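Journals > Long-form > Workbench diary

The colander, day whatever

February 2023

Slept badly, dreamt of holes. Up at half six, toast, bus, bench.

Shiyu Xia has decided that by the end of the month we will have 300 good demonstrations of the colander job, and she has written the number on the whiteboard in red with a box round it, which is how she writes things she doesn't want to discuss. This morning we stood at 17. I say "we". I mean the arm, me, and whoever can be bullied into the other chair.

The job, for the benefit of my future self who will have blocked it out: pick up colander, carry it over, put it down, let go. My niece could do it at two. I do it all day, sitting a couple of yards off with a pair of handles in my fists, and the arm does what my hands do, a fraction of a second later and with none of the charm. It is like writing a letter by posting instructions to your own hand.

Started well enough. First go, lifted it clean by the rim, set it down, felt like a concert pianist. Second go, pinched it too hard and it pinged out sideways. Third go, Guoqing Tang came in to ask whether I'd seen the long Allen key, I turned my head to say no, and my hands turned with it. Lesson for today: the machine copies everything, including manners.

Shiyu's rule is that a bad go gets binned but a wobbly one stays, as long as it gets there in the end. Cormac Scanlon thinks this is madness and that we are teaching it to dither. They had this out again over the kettle. Cormac says if you want a neat worker you show it neat work. Shiyu says if it never sees a mistake put right it won't know what to do when it makes one, and it will make one, having been taught by me.
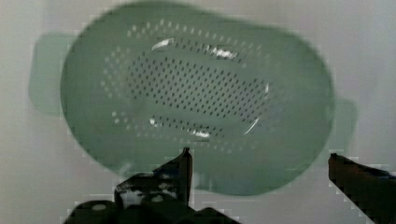 I kept out of it. My own view is that I could do with a softer chair. But I did go back after tea and try it Cormac's way for half an hour, slow and tidy, no second tries, and what I got was a run of demonstrations in which I crept up on the thing like a man trying not to wake a dog. Shiyu watched two of them and asked if I was feeling all right.

So, back to normal speed. The knack, as far as I've got one, is to commit early. Open the jaws well before you need them, pick your bit of rim, go in straight and don't fiddle. If you start correcting your angle on the way down you overcorrect, then correct that, and the poor arm ends up shaking like my grandad with a full saucer. Also: breathe out. Widad Nseir told me that in my first week and I thought she was having me on.

Widad did the second chair from eleven. She is annoyingly good. She learned on the Nastska job, pegs in holes for the best part of a winter, and she has a way of resting her elbows on her knees so that only her wrists do anything. I tried it. My knees are apparently the wrong height. She got through five in the time I took to do two, and then said kindly that the left handle was a bit stiff, which it isn't.

Lunch: cheese roll, the end of Cormac's crisps.

Afternoon was wrist view only. Shiyu wants some goes where we don't look at the bench at all and drive purely off the little picture on the monitor, her thinking being that the robot will have to manage with that, so we ought to find out what it's like.
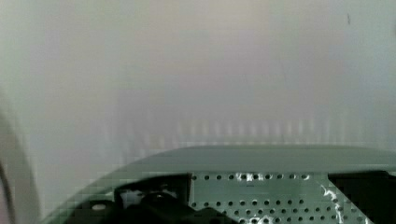 I found out what it's like, and I have more sympathy for the arm than I did at breakfast. Up close you lose all sense of where you are. At one point I had a stretch of pale nothing above, a grey-green rim going over like a bridge, and underneath it rows of dark holes with white glints breaking them up, and from that I was supposed to know whether to go left. I tried steering by the holes. You fix on a row, look away to check the grip, look back and can't swear it's the same row. The rim is better. It's got a curve, and a curve at least tells you which way is round. Told Shiyu this and she wrote it down, so I have made a contribution to science.

Dropped it twice working blind. Kept both, under the wobbly rule, as I'd picked it up again each time without swearing much. Cormac looked pained and went to label cables.

Guangming Fan rang at four from Drirnitz to ask how we were getting on and whether we'd be ready to start on the Poken set next. I said splendidly. Shiyu took the phone off me and said something more accurate. He'd like six different containers by the time we've finished, and would they please not all be the same shape. I asked her afterwards if a bucket counts.

Found the long Allen key, by the way. It was in my coat. Put it on Guoqing's desk while he was out and said nothing.

Home late, pasta. Stood at the sink to drain it and caught myself opening my hand far too wide, going in straight and breathing out. Lost a fair bit of the pasta all the same. Price is meant to be coming by tomorrow to look at the stiff handle that isn't stiff — must remember to act surprised.

Comments (6)
Shares: 5

Recent entries
Gloves, and why I've stopped wearing them
Widad's elbows: a study
The week the handles were swapped round
What Cormac said about the cables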